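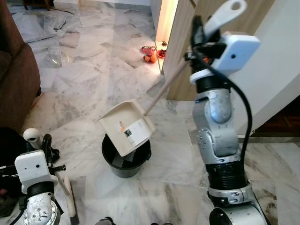 Hi all, Saskia Tautahi again. I'm looking for one more person to join the clean-up crew at the Prarnstead paper craft room, and I'd love it if that was you!

If you've ever been to one of our open sessions you'll know what the floor looks like afterwards. Paper scraps everywhere, bits of label, little coloured offcuts that find their way under every chair (and into my shoes, and home with me). Somebody has to get round with the dustpan and brush and tip it all in the bucket, and since Effie Nisbet moved up to Preltbridge that somebody has mostly been me.

It's a casual job, 3 evenings a week to start with, and you'd be finished well before my bedtime. You'd sweep the floor, empty the bucket into the recycling out the back, wipe down the tables and put the glue and scissors away in their tubs. Clean paper gets sorted by colour if there's a decent amount of it. Anything bigger than your hand goes in the offcut drawer — the kids' classes go through heaps of it and I'm always running short.

You don't need experience. I do need someone who'll look in the corners, who doesn't mind bending down a fair bit, and who can lock up properly (the back door sticks, I'll show you the trick). We don't use a vacuum in the room as the long strips wind themselves around the roller and I've already paid for one repair. Please don't bring your own!

Pay is casual award rate, with super on top, and you can come along to any of the classes for free when there's a spare seat. Elspeth MacRitchie's bookbinding one is my favourite and it starts up again in July.

If you're keen, drop in and ask for me or for Greer Gourlay at the front counter, or leave a note with your name, your phone number and which evenings suit you. A few lines is plenty, no need for a fancy résumé. I'd like to hear from people by 23 March 2024, and I'll ring everyone back either way.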